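Home | Products | FAQ | Support | Contact

Questions about robots and chores

Can I buy a robot that tidies a desk?
Not yet, at least not one we would sell you. Picking up one known object from a known spot is fine. A desk that looks different every morning is still hard.

What makes it hard?
Mostly the variety. A keyboard is flat, a cable is limp, and both may need to be moved before anyone can wipe the top.

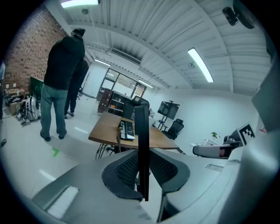
People sort these things out without thinking. A machine has to learn each case, and it learns best from many examples done by hand in ordinary rooms.

How many examples does one chore take?
It depends on the chore. For our cup-clearing routine, Kostero, we used 277 examples before we were happy with the grip. Wiping a flat top took 100. Folding a shirt is still open, and we don't give a date for it.

Can it handle dishes?
Cups and mugs, yes, one at a time. In our March trial Kostero cleared 58 mugs before it dropped one. Stacked plates and thin glasses are not supported.

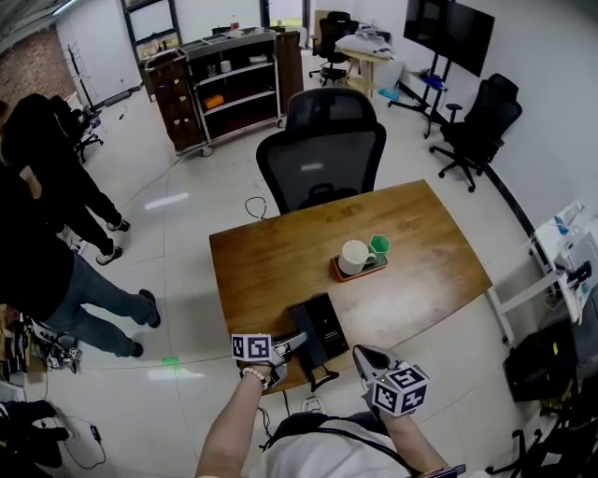
Handles help if they face the arm. If they face away, the arm goes around or takes the mug by the rim - slower, but it works.

What about shop-floor work?
That is further along. Parts arrive in the same place and the light doesn't change. Our Clastine unit packs small boxes for a full shift with one person checking on it.

Is it faster than a person?
No. Clearing a small table takes Kostero 10 minutes. Most people need one.

Will it work around children or pets?
We don't support that. Keep them out of the room while the arm is moving.

Who do I ask about a trial?
Write to Rigoberto Cárdenas at Dullo through the contact form. Tell him which chore you have in mind and the size of the room.

Last updated 11 June 2019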